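Milivham Facilities Desk
Ticket 3095
Subject: Forks yellow after washing (knives fine, spoons fine, morale variable)
Site: Givisberg, second floor lunchroom
Category: Appliances > Dishwasher > Other
Priority: Low (requested: High)
Status: Closed

Opened by: Second floor
9:12 a.m.

The forks are coming out of the Flikby dishwasher yellow. It isn't a strong yellow. Think weak tea, or the pages of a paperback somebody left in a car. It's mostly on the wide part, just below the tines, and it's worse on some than others. The knives look normal. The spoons look normal too, although it's hard to be sure with a spoon, they show you the whole room upside down and you lose your train of thought.

These are the Iyamu forks that replaced the old ones in January. The old ones were bent, mismatched and in one case monogrammed, but they were never yellow.

I picked High from the menu. Please leave it on High.

Facilities Desk
9:40 a.m.

Thanks for reporting this. Priority has been set to Low in line with the appliance table. Could you tell us:

Which program is being used
Which detergent, and whether it's tablets or powder
Whether the salt light or rinse aid light is on
Whether the color wipes off with a dry cloth

Second floor
9:58 a.m.

Program: the one it's on. The dial has been pointing at the same picture of a pot since I started working here. I looked it up in the manual and the pot means 60 degrees with a long rinse.

Detergent: tablets, store brand, from the cupboard over the sink. They have a red ball in the middle that does something.

Salt light: off. Rinse aid light: on. It may have been on for a while. There's a sticker over it.

Dry cloth: sort of. I rubbed one for the length of a coffee brewing and it looked better by the sink. Then I put it down at my place at the table and it was yellow again. I'd like that noted.

Facilities Desk
10:15 a.m.

Noted. Who put the sticker over the light?

Second floor
10:17 a.m.

It's a sticker of a banana. That's all the information I have.

Facilities Desk
10:31 a.m.

Please do the following in order and report back after each one.

Step 1. Remove the sticker. Fill the rinse aid compartment to the line. It's the round cap next to the tablet door. Wipe up anything you spill, or the next load will foam.

Step 2. Take out the filter at the bottom of the tub (quarter turn left, lift) and rinse it under the tap.

Step 3. Run the machine empty on the pot program with a cleaner tablet.

Step 4. Wash one normal load and compare.

Second floor
11:20 a.m.

Step 1 done. The bottle says 300 ml and the compartment does not hold 300 ml. I know this now. So does the floor. The banana has been moved to the microwave.

Step 2 done, and I'd like a word with whoever eats the sunflower seeds. There was also a twist tie, a piece of label that used to be a jar's business, and what I'm going to call rice. The filter itself is fine. It went back in on the second try, after I noticed the arrow.

Step 3 is running. It smells like a swimming pool with a lemon in it.

Second floor
1:05 p.m.

Step 3 finished. The tub looks great. I've never seen the back wall before, it has writing on it.

Starting Step 4 with the lunch dishes.

Second floor
3:22 p.m.

Step 4 result. Glasses: much better. Plates: better, and they squeak. Knives and spoons: same as before, which was fine. Forks: shiny, dry, no spots, no film you can feel with a fingernail.

Still yellow.

I set them out for the late shift and stood there looking at them for longer than I'd want on a timesheet. Please raise the priority.

Facilities Desk
3:45 p.m.

Priority remains Low. Some possibilities, with the tests that go with them:

a) Tea or coffee staining. Soak one fork in warm water with a spoonful of baking soda, leave it for an hour, rinse and dry.

b) Heat tint. Stainless steel can discolor if it gets very hot. Has anyone been using the forks near the stove or toaster? (Please do not use the forks in the toaster.)

c) A plated finish on the new forks. Check the box, if you still have it.

d) Mineral film. Wipe one fork with white vinegar on a paper towel, rinse right away.

Use a different fork for each and keep them apart so you know which is which.

Second floor
4:30 p.m.

I used 4 forks, one for each and one as a control that I left alone. They've been labeled with masking tape on the handle. If anyone from another floor asks, it's science.

a) Baking soda: no change, although the mug I soaked it in has never looked so good.

b) I've asked. Everyone denies the toaster. They denied it quickly.

c) The box says "Iyamu, 18/10 stainless, dishwasher safe." It says nothing about gold. There's a drawing of a fork on it in case you'd forgotten.

d) Vinegar: no change. The lunchroom now smells like a pickle.

The control fork is exactly as yellow as the others, so as a control it's been excellent.

Facilities Desk
4:41 p.m.

Where are you looking at them?

Second floor
4:43 p.m.

With my eyes, at the table.

Facilities Desk
4:50 p.m.

Which table, and what's on it? In your second message you wrote that the fork looked better by the sink and yellow again at the table. The sink at Givisberg has a cool white strip light above it. According to our records the dining end was switched to warm bulbs after a complaint that lunch felt "like a dental appointment." Same floor, earlier ticket.

Polished steel has very little color of its own. It shows you whatever is around it.

Second floor
5:02 p.m.

The complaint about the dentist was mine and I stand by it.

The table has the party tablecloth on it. It was put on for a birthday and nobody had the heart to take it off. It's bright red, with flowers all over it, and every flower has a face, and every face is smiling. There are yellow ones, blue ones and green ones. Between them there are little stars and dots in orange, yellow, blue and white, in case your eye was at risk of resting. I've eaten a lot of sad desk-adjacent soup in front of those flowers and not one of them has ever looked concerned.

So you're saying my forks are yellow from happiness.

Facilities Desk
5:06 p.m.

We're saying please try a sheet of white paper.
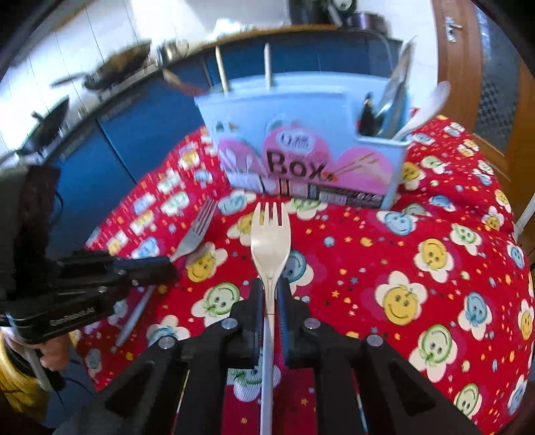 Second floor
5:31 p.m.

All right. I took the control fork and the baking soda fork to the window and laid them on a sheet of printer paper. Silver. Very ordinary silver. I turned them over, I breathed on them, I tilted them every way a fork goes. Silver.

Then I walked them back to the table, on the paper. When I held one up under the dining lights it went creamy on the wide part again and stayed cooler down the handle. I tilted it and the color slid off to one side. A stain doesn't do that. I've had a shirt with a stain on it since spring and it has never once slid.

I also repeated it with a knife. The knife does it too. It's narrower, so there's less of it to be yellow, and I suppose I wasn't looking at the knives with suspicion. The spoons do it as well but they do it upside down.

Then I folded back one end of the tablecloth, held the fork over the bare tabletop, and it toned down a bit. So my reading is mostly bulbs, with some help from the flowers. I put the cloth back. A coworker had walked in and was looking at me as if I'd turned down a child's bed and found a fork in it.

Facilities Desk
5:44 p.m.

Thank you for a very thorough test. Summary for the log:

Cause: warm lighting over the dining end, reflecting in polished flatware. Some color picked up from the tablecloth. No fault found with the forks.

Also found: rinse aid empty, indicator covered, filter blocked. These would explain the cloudy glasses, which were not reported.

Action: none on the forks. Rinse aid to be checked when the light comes on. Light to remain uncovered.

Can we close this?

Second floor
5:50 p.m.

I didn't report the glasses since I thought that was how glasses were now.

Before you close it, two things. Is there any chance of bulbs somewhere between "dental" and "butter"? And can somebody confirm what the pot program is supposed to be for, as the manual has a picture of a glass and a picture of a pot and we've been washing everything on pot.

Facilities Desk
9:05 a.m.

Bulbs: we stock a neutral white. Requests go under Lighting, a separate category. Please don't add them here.

Program: pot is for pots. For everyday plates, glasses and forks, use the one with the cup and plate. It's shorter and not as hot. Turn the dial one click to the right. If it's stiff from not having been moved, hold the front of the machine with your other hand.

Second floor
9:20 a.m.

Dial moved. It made a noise like a knuckle. First load on cup and plate finished before anyone had a chance to complain that it was still running, so the line at the sink didn't know what to do with itself.

I peeled the tape off the forks and they left glue on the handles, in four neat bands. Do you have anything for glue?

Facilities Desk
9:26 a.m.

Cooking oil on a paper towel, leave it a minute, then dish soap. If the glue comes off, no new ticket is needed.

Second floor
9:48 a.m.

Glue's off. You can close it. I notice it's still on Low.

Facilities Desk
9:50 a.m.

Status changed to Closed. Resolution code: No Fault Found (Flatware).

Second floor
9:52 a.m.

Reopening briefly to say that the banana sticker has gone from the microwave and is back on the rinse aid light. I've taken it off again. It was not me.

Facilities Desk
9:55 a.m.

Noted. Closed.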